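Rice trial, day 13

Humidity in the store cupboard was high again this morning, so I moved the test on by a day and began with the jars.

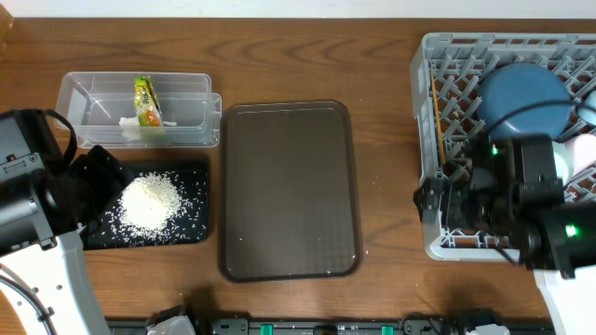 Jar 2 had gained weight overnight. The gain is small but the scale repeats well, and I zeroed it before each reading. Jar 4 was unchanged. Both hold the same long grain rice from the Hlongwane sack and both were filled on the same afternoon. The only difference is the seal. Jar 2 has the old rubber ring, which has gone hard on one side, and jar 4 has the new one from Zallgate.

I fitted a new ring to jar 2 at 10.40 and wrote the time on the tape. If the weight holds until the end of the week I shall treat the ring as the fault and stop weighing twice a day.

Cooking test at noon. Rice rinsed until the water ran nearly clear, drained in the sieve, then cooked covered on the small ring. I used 128 g dry, the same as last time. The absorption method still gives a wetter bottom layer than I want. Lowering the heat earlier helped a little. Resting it off the heat with a cloth under the lid helped more. Grains from the top were separate and firm, and those from the base stuck to the spoon. The pan is thin and I suspect it more than the rice.

Ngaio Prendergast rang after lunch about the weevils. She found them in the Wonasside flour, none in her rice, and has put the whole shelf through the freezer. Her practice is four days frozen, then a full day on the worktop unopened so that damp does not settle on the grain. I had been opening mine straight away. That could account for the clumping in September, which I had blamed on the cupboard.

Changed the method sheet accordingly. Step 4 now reads: leave sealed until at room temperature. Crossed out the note about the cupboard and put a question mark beside it.

Hendrik wants the older sack used first. I agree in principle, but the label has come off and I cannot tell which delivery it belongs to. The stitching is the blue sort, and the Lanska delivery had blue, as did the one before it. I have asked him to look for the invoice.

Evening readings at 18.15. Jar 2 level with the morning figure. Jar 4 unchanged. Cupboard door left ajar with a wedge.

To do: descale the kettle, order tape, return Marwan's sieve, find a heavier pan.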